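La lettre de Zidton, rubrique « Faut-il vraiment ? »

La trousse de secours toute faite

Chaque été, le même conseil revient dans les magazines : achetez une trousse de secours complète, glissez-la dans la voiture et partez tranquille. J'en ai acheté deux en trois ans, je suis partie, et la tranquillité n'a pas suivi. La première fois qu'il a fallu soigner une ampoule au talon, sur le sentier de Drillelis, j'ai trouvé dans la mienne quantité de petits pansements ronds et pas une bande assez large. Le pied était celui de mon beau-frère, qui en parle encore.

Mon premier grief porte sur le nombre. Les fabricants adorent annoncer un total de pièces en gros caractères : 50, 69, 200 et au-delà. Très bien, mais des pièces de quoi ? Chez Nedelcu, la droguerie de la place, j'ai demandé à lire la liste au dos d'un modèle à 200 pièces avant de payer. Les cotons-tiges y étaient comptés un par un, les épingles de nourrice aussi. À ce compte-là, ma boîte à couture est un hôpital de campagne.

Le second tient au rangement. Une pochette souple se ferme bien quand elle sort du magasin, et beaucoup moins bien une fois qu'on y a fouillé d'une main en tenant un enfant de l'autre. Celles qui classent leur contenu par étapes (nettoyer, puis traiter) partent d'une bonne idée, je veux bien l'admettre. Reste à savoir qui remet les compresses à leur place ensuite. 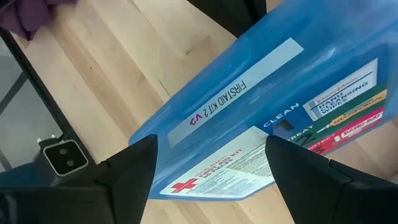 Faut-il jeter une trousse achetée toute faite pour en composer une soi-même ?

Gardez la pochette et revoyez le contenu : vérifiez les dates, retirez ce dont vous ne savez pas vous servir, ajoutez des compresses, une bande extensible, du sparadrap et une vraie paire de ciseaux.

J'ai fait l'exercice en février, un dimanche de pluie, sur la table de la cuisine. Les lingettes d'une des deux trousses étaient sèches comme du papier journal. Le tube de pommade avait passé sa date depuis longtemps. Les ciseaux, à bouts ronds, refusaient de couper la gaze, ce qui m'a paru un défaut sérieux pour des ciseaux à gaze. J'ai gardé les gants, la couverture de survie et le sparadrap, qui collait encore.

Jana Baumgart, qui tient l'atelier Tisico, m'a fait remarquer que je devrais aussi écrire quelque chose de lisible sur l'extérieur, avec la date de la dernière vérification. Je n'étais pas convaincue. J'ai fini par coller une étiquette, et pour l'instant je dois reconnaître qu'on me demande moins souvent où est la trousse. Quant à savoir si quelqu'un la rouvrira pour contrôler les dates avant l'été prochain, j'ai des doutes, et je me compte dedans.

Vos listes et vos objections sont à envoyer à la rédaction avant le 9 juillet.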